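Small electronics drawer cleanout. I've put this off since July, so I'm writing down what I did as I go. Mostly for my own reference.
2 comments · 5 shares

The problem: every part I've bought or pulled out of something in the last few years went into the same two drawers. Motors, coils, switches, battery leads, all of it. Getting one thing out meant getting everything out, and I'd started buying parts I already had.
4 comments

I'm using the Stasine cabinet I bought secondhand. It has 28 small drawers and the dividers come out. The drawers are shallow, so anything with a long lead has to be coiled or it catches when you pull.
1 comment · 3 shares

Labels first was a mistake. I made a full set before I knew what I had, and a third of them got thrown out. On the second try I sorted into piles, let the piles sit overnight, and labeled them the next morning.
7 comments · 2 shares

Current piles:
Motors and fans
Solenoids and relays
Switches
Wires with a connector on at least one end
Wires with nothing on the ends
Boards
Things I can't name
6 comments

A few people asked why wires with connectors get their own drawer. When I need a plug I need that exact plug, and I don't want to dig through bare wire for it. Plain wire I sort by thickness and don't think about much.
3 comments

The tray with the rounded corners is good for sorting. Small screws don't roll off onto the floor. I used to do this on a towel and lost parts in the folds.
9 comments · 1 share

Rule for solenoids: read the label before it goes in the drawer and write the model on the bag in marker. The print on the small ones is tiny and I don't want to be holding it under a lamp every time. If there's no label, it gets measured and tested, and the resistance goes on the bag.
5 comments · 6 shares

Someone asked about keeping the springs with their plungers. Yes. On some of the small push-pull types the plunger slides right out once the clip is gone, and then you have a spring somewhere in the house. I bag each one separately now. I have at least one coil with no plunger, and I know why.
8 comments

Bags are the Gudum ones, the small size with the white writing strip. I bought a pack of 400 and won't need more for a long time. Regular pencil works on the strip if your marker dries out.
2 comments · 1 share

Wires took the longest. Anything shorter than my hand got tossed unless it had a plug I use. Anything with cracked insulation got tossed no matter what. I kept the ones with a good connector even if the other end was cut, because splicing is easier than crimping a new housing with the tool I have.
11 comments · 4 shares

On tape: if a bundle came with tape around it, I leave the tape on until I've figured out which wire goes where. I've cut tape off too early before and ended up with a pile of loose leads and no idea which ones belonged together. Taking a picture first also works.
4 comments · 2 shares

Bare ends get a small piece of heat shrink or a wrap of tape before they go in a drawer. It doesn't matter for loose wire. It matters if there's a battery on the other end or if you forget and plug something in.
3 comments · 1 share

The old inventory list is on a site called Ruvunex that I signed up for and used for one week. It says I own five relays. I found a lot more than that. I exported the list, deleted most of it, and I'm typing the new one into a plain spreadsheet. Column one is the drawer, column two is what it is, column three is anything printed on it.
6 comments

Two from the solenoid and wire piles:

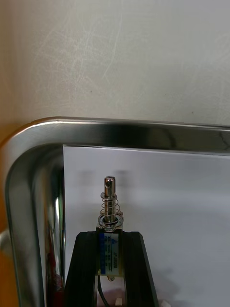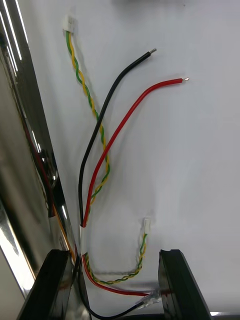 12 comments · 5 shares

Drawers one through six are done and closed. Motors took two drawers, which I didn't plan on, so everything below moved down one and I had to swap labels again.
2 comments

Boards are next. I don't have a good system for those. Right now they're standing on edge in a shoebox with cardboard between them. If you have something better that isn't expensive, reply to this one.
14 comments

Several replies say antistatic bags. I have a few and I'll use them for the boards I know still work. The dead ones I only keep for parts, and those can stay in the shoebox.
5 comments

The "things I can't name" pile is down to one drawer. I'm giving it until the end of the month. Anything I still can't identify goes to the parts bin at Pawłowska, the repair place down the street. They take odds and ends and they usually know what they're looking at.
7 comments · 3 shares

For the person who asked about the cabinet lock code: 3566 is printed inside the door on mine, but it's a separate lock and I don't use it. Yours may be different.
1 comment

Last thing for tonight. I put the empty bags, the marker, and the scissors in the top right drawer so I'll bag new parts when they come in. Boards tomorrow after dinner.
3 comments · 1 share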